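Histwood
Open positions > Brutham > Returns and Inspection

Case Inspection Technician, Small Hinged Cases
Reference: 633
Location: Brutham, ground floor
Openings: four
Type: full time, hourly, on site
Start: May

Summary

Histwood receives, inspects, cleans and regrades small consumer accessories for resellers. The Brutham site handles charging cases for wireless earbuds and similar pocket-size hinged cases. We are hiring four technicians for the case line, which is moving from one shift to two. The position reports to the line lead and does not involve selling, customer contact or travel.

A technician on this line opens a case, checks it, closes it, grades it and records the grade. The work is repetitive and the parts are small. Applicants should read the section on working conditions before applying.

What comes through the line

Cases arrive without earbuds. They are sorted by shape and finish before they reach the bench. Most are rounded two-part cases with a lid, a base and a hinge along the rear edge. Finishes include gloss white, matte black, and several metallic colors. Each finish has its own grading sheet, as a hairline scratch on gloss white reads very differently from the same scratch on satin lavender.

Cases with a swollen base, a burnt smell or an exposed battery are not opened. They go into the red bin at the end of the row and the lead is told at once. This rule applies to every shift and every grade of technician.

The workspace

Inspection is done over a light-colored tabletop with plain, pale walls at the back and sides. Metal rails run along the left and right edges of the table. Keep the tabletop clear of cups, phones and personal items. Cases are held above the surface while the lid is being checked and are set down only on the grading mat or in the output tray.

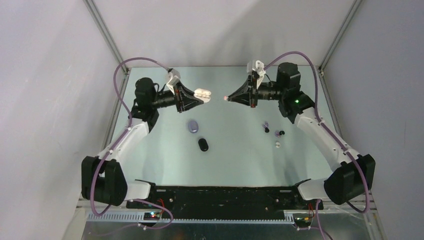

Duties

Open each case fully and check that the lid stays open at its stop without being held.

Check the hinge for side play. Permitted play is listed by model on the grading sheet.

Inspect the outside of the lid and base for scratches, dents, discoloration and lifting of the finish. Turn the case under the lamp. Satin finishes must be viewed from at least two angles.

Inspect the inside surfaces, including the rim, the recesses for the earbuds and the inner wall of the lid. Glossy interiors show fingerprints easily. Wipe before grading.

Remove lint and dust from the recesses with the dry brush. Use the plastic pick only along the seam. Metal picks are not permitted inside a case.

Close the lid and confirm that the gap along the seam is even from side to side. A lid that springs back, drags or closes off center is graded down or set aside for hinge work.

Enter the grade, the finish code and any fault code in Millo, our inspection record system. One record per case. Do not batch entries at the end of a tray.

Place graded cases in the output tray with the hinge facing away from you and the lid closed.

At the end of the shift, count the tray, wipe down the bench and hand over open fault codes to the incoming technician.

Volume

A trained technician completes around 300 cases per shift. New hires are not held to this number during training. The error rate is reviewed before the volume figure, and technicians who are fast but miss interior scratches will be asked to slow down.

Handling notes

The sheet below is given to every new hire. It is included here so applicants can judge whether the work suits them.

1. Hold the base, not the lid. Pressure on an open lid transfers directly to the hinge pins.

2. Open in one smooth movement. If the lid resists, stop and look at the seam before trying again.

3. Do not let the lid snap shut. Guide it until the magnet takes over.

4. Look at the curved inner surfaces with the lamp off to one side. Straight-on light hides marks on anything glossy.

5. Reflections on a colored interior can look like stains. Tilt the case. If the mark moves, it is a reflection. If it stays, grade it.

6. Pinholes and small openings in the inner panel are checked for blockage only. Do not push anything into them.

7. When color on the inside and outside of a case does not match, compare with the sheet before entering a fault. Several models have a deeper shade inside than outside by design.

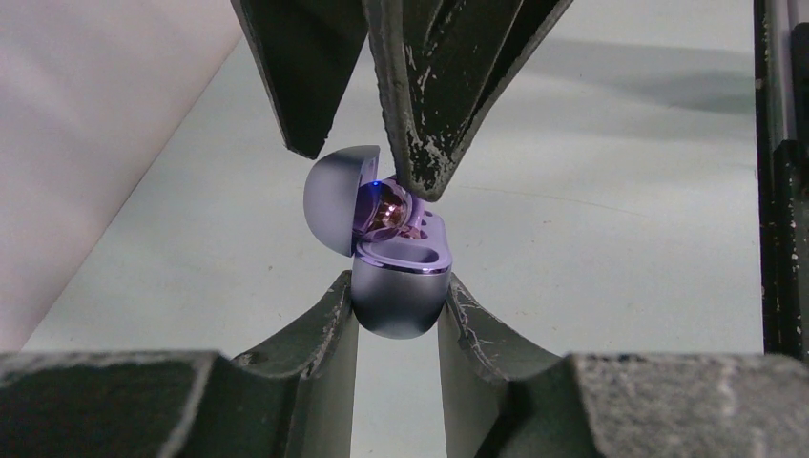
Case with the lid open. Satin finish outside, glossy purple interior.

Item 7 causes the most wrong entries among new technicians. Colored cases in particular are often entered as "faded lid" when the lid is correct. If in doubt, use code H, which sends the case to the lead for a second look and does not count against your error rate.

Requirements

Good near vision, corrected or uncorrected. There is a short check at the interview using sample cases under the bench lamp.

Normal color vision, sufficient to separate neighboring shades on the finish card.

Steady hands and the ability to handle objects smaller than the palm for most of a shift.

Ability to read and follow a written grading sheet in English.

Basic computer use. Entries in Millo are made with a keypad and a small number of codes.

Ability to sit or stand at a bench for up to two hours between breaks.

Useful but not required

Previous work in watch repair, optics, jewelry, phone repair, dental lab work or similar.

Experience with quality grading of painted, coated or molded plastic parts.

Experience with the Kerekes lint-free cleaning method or an equivalent dry cleaning procedure. Training in this method is given to all hires.

Working conditions

The inspection area is climate controlled and kept at moderate humidity. Light levels are higher than in an ordinary office. Some people find the white surroundings tiring in the first week, and the break room is kept dimmer.

Noise is low. Music through headphones is not allowed at the bench, but a shared radio is on in the packing area next door.

Thin nitrile gloves are worn for glossy and metallic finishes. Cotton gloves are available for people with a nitrile sensitivity. Rings, bracelets and watches with metal bands must be removed before handling cases. Nails should be kept short enough that they do not touch the finish when opening a lid.

Shift hours

Early shift: 6:30 a.m. to 2:30 p.m.
Late shift: 2:30 p.m. to 10:30 p.m.

Two of the openings are on the early shift and two are on the late shift. State your preference in the application. Shift changes after hiring are possible when a place opens. Each shift includes a paid meal break and two shorter paid breaks.

Training

Training lasts 5 weeks. The first week covers case types, finish cards and battery safety. Trainees then work next to an experienced technician and grade duplicate trays, where the same cases are graded twice and the results compared. Trainees move to their own bench after three duplicate trays in a row within tolerance.

Full hourly rate is paid during training.

Pay and benefits

The hourly rate is listed on the application form and depends on shift. The late shift carries a differential. Health coverage starts after the training period. Gloves, lamp filters and bench tools are supplied. Prescription safety glasses are reimbursed once per year with a receipt.

How to apply

Fill in the form on the Histwood openings page and enter reference 633. A resume is welcome but the form is enough. In the free text box, describe one job or hobby in which you worked with small parts, including the kind of part and how long you did it. Two or three sentences will do.

Applicants who pass the first review are invited to Brutham for a bench interview. It lasts about an hour and includes the vision check, a short talk with the line lead and a practice tray. The practice tray is not timed. Bring reading glasses if you use them for close work.

Incomplete forms are not reviewed. Applicants who were not selected in an earlier round may apply again and should note the earlier application in the form.

Questions about the position can be sent through the contact link on the openings page with the reference number in the subject line.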